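Eldale room refit, progress to end of January

For: Wakana Ueda, Fikis small grants
From: Tatsuya Yoshida

Sorry this is short, writing it between two deliveries. Will send receipts separately, they're all scanned but in the wrong order.

Where we are. Desks are in. The old ones went out the first week, one had to be taken apart on the stairs, lost a morning to that. New pair is light wood-grain, pushed together so two people can work across from each other or one person can spread out. The plan you approved had them against the wall under the window. Tried it, glare all afternoon, moved them. No extra cost, just a change from the drawing, so noting it.

Chairs: black office chairs with arms, bought used through Maruyama. Good condition. One came with a sticky height lever, they've promised to swap the part. Haven't chased yet, will do.

Drawers: not here. Callow pushed the delivery back again and now say the next batch. I asked for a firm date and got "soon". If there's nothing by the next report I'd like to cancel and use the 1000 for shelving instead, which we could pick up ourselves. Need your ok on that before I do anything, it's a different budget line.

Small parts. This was the item you asked about on the phone. Everything used to live in one big tub, adapters and clips and short leads all in together, and people just bought new ones when they couldn't find what they needed. We've gone over to shallow cardboard organizers with partitions. Cheap, and they sit flat on the desk. I know the application said plastic trays. Cardboard does the job for now and we can cut the dividers to suit, I'd rather see what people really put in them before we spend on the proper ones. Labels still to do. I have 19 label sheets and no working printer, so handwritten probably.

Cables. Behind schedule here, no point pretending otherwise. The under-desk trays came in the wrong width, 2 of them, both going back. Until the replacements come the leads run over the desktop and off the side to the outlet. Asked everyone to coil what they're not using, some do. Power adapters are the worst of it, the bricks won't stay put anywhere and they take up mouse space. I'd like to add a couple of clamp-on holders, small money, can come out of contingency if you agree. 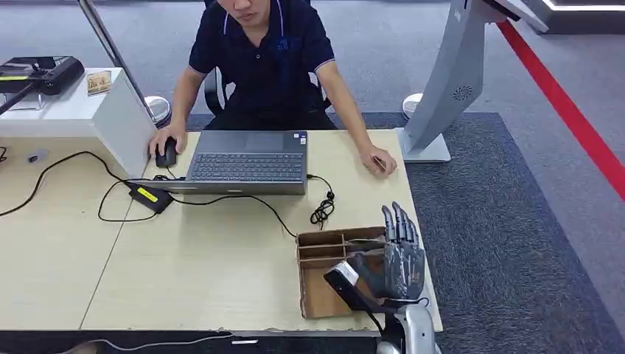 Also on contingency, we've hardly touched it. Only the extension leads and a box of velcro ties so far. The ties are good, should of ordered more.

Use of the room. It's open now even with the gaps, we didn't want to wait on drawers. Mostly laptop work, people bring their own machine and settle in. Feedback so far is that the desks are a good height, the light's better where they are now, and it's to cold before ten. Heating isn't in this grant but I've raised it with the building.

One complaint that there's nowhere to leave a bag. Fair. Hooks, maybe.

Still to do before the next payment:

- replacement cable trays, fit them
- label the organizers
- chair lever
- decision on drawers (yours and mine)
- floor under the old desks, still has the marks, needs a scrub or a mat

Spending is under where we said it would be at this stage but only because the drawers haven't been invoiced. Please don't read it as a saving. Full table comes with the receipts.

Anything missing, call me, email's slow this week. Mornings best, before 11.

Tatsuya

Recent reports
Eldale room refit: start-up note
Eldale room refit: revised desk layout
Fikis small grants: how to claim contingency
Fikis small grants: changing a budget line
Payment schedule and receipt form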